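Search notebook
Enter keyword
Go

Workshop notebook - printed cloths, night sky and landscape
2020-09-08

Got the printed cloth out of the drawer again for the Semuven table. It has been folded since April and the creases are set in hard. Laid it out and smoothed it by hand from the middle outward, which took out the small wrinkles but left the long ones.

Notes on the print itself, for whoever orders the next one. The dark blue holds up well. The stars stay sharp at arm's length, even the tiny ones. The landscape part has less contrast and goes dull when the overhead lights are on, so the join between the two looks softer than it did in the proof from Omach. I don't mind that. What I do mind is the shine. With the lamps where they are, there is a glossy patch across the join, and the colors wash out in it.
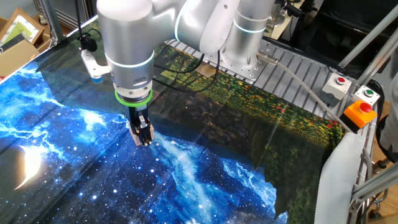 Can the creases be ironed out without hurting the print?
Low heat from the back, with a cotton cloth in between, is fine. Keep the iron moving and leave the steam off. Let the sheet cool flat before picking it up, or it takes new creases where it hangs.

I tried that on the test strip from Sial first. No color came off on the cotton. I stopped there for today because the ironing board is at the other end of the building and I wanted the layout settled first.

Layout. The grooves in the table can show through as faint lines if the cloth is pulled tight, so I left it a little slack. Tape only at the corners, and only the low-tack kind. The strong tape pulled fibers off the back of the last sheet and left a gray smear that never washed out.

Lamps: moved the left one back 400 mm and turned it toward the wall. Better, still some shine. Lowering the right one did nothing useful, so it went back up. Next thing to try is a sheet of tracing paper over each lamp, clear of the bulb. There should be some left on the roll under the bench.

The plain beige cube works well against the sky side. It is light enough to stand out on the dark blue, and it needs no paint. Against the paler cloud it is a closer match in brightness but the color still separates. I would keep the wooden pieces unpainted for now and only stain a few if we go with the landscape side later.
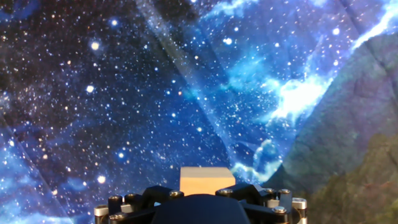 Wooden cube against the night-sky print, folds still in the cloth.

To do:
- Iron the whole sheet from the back, then roll it on a tube. No more folding.
- Ask Omach if the same file can be printed on a matte cloth. The quote was for 300 g fabric and I would like to see a lighter one too.
- Find a tube long enough. The Kondutberg stockroom had 2000 mm ones - check before buying.
- Put 4 spare corner tapes in the drawer with the cloth.
- Write the print side on the tube label so it gets rolled facing out.

Recent entries
Cork mats, second try
Drawer labels for the long bench
Test strips from Sial
Lamp positions, Semuven table

Contact the workshop | Copyright Kondutberg Workshop | Back to top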